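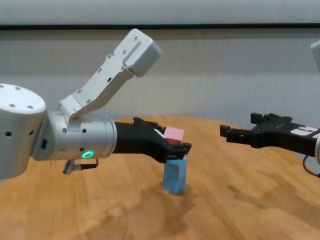 Gripper firmware 3 is on both arms at Stamorville and the cube stacking task is running again. Notes for anyone on the list with the same two-finger units.

The Korko controller still reports jaw width in raw counts. On the left gripper full open reads 3,030, on the right 945. The units are nominally identical. I have put the offset in the config for now – please don't copy that file to another bench without redoing the zero.

Colour thresholds needed no changes. Pink and light blue separate cleanly on the wood, including where the overhead light reflects off the tabletop. 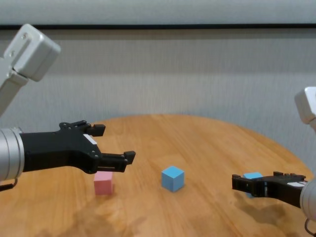

Mansour list member wrote:
> We saw the same mismatch after the update. Ours went away
> when we homed each gripper with the arm powered but the
> other one disconnected. Does the Sustusby driver poll both
> on one bus? If so I would suspect addressing before I
> suspected the encoder.

It does poll both on one bus. I homed them separately on Sunday and the left reading did not move. The right one shifted by 5 counts, so addressing may explain a little of it. I'll swap the cables next and log both channels.

On release behaviour: stacking is harder on the fingertips than plain pick and place. If the cube tilts in the jaws, one edge touches first and the cube below gets pushed sideways. 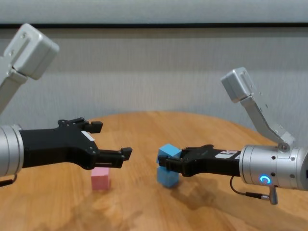

Slowing the final descent helped more than lowering the grip force. With low force the cube rotates between the pads during the approach and the tilt gets worse. I have left force at the driver default and halved the speed for the last part of the move.

The chest camera is better for judging the gap between cubes. The head camera is better for position on the table, but the gripper hides part of the cube it is holding.
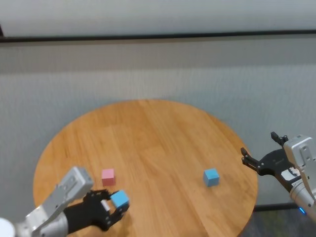 Head view, left gripper holding a blue cube, right gripper open.

Logs are in the usual directory. If anyone has a Korko unit that reads the same on both sides, please send the config and the driver version.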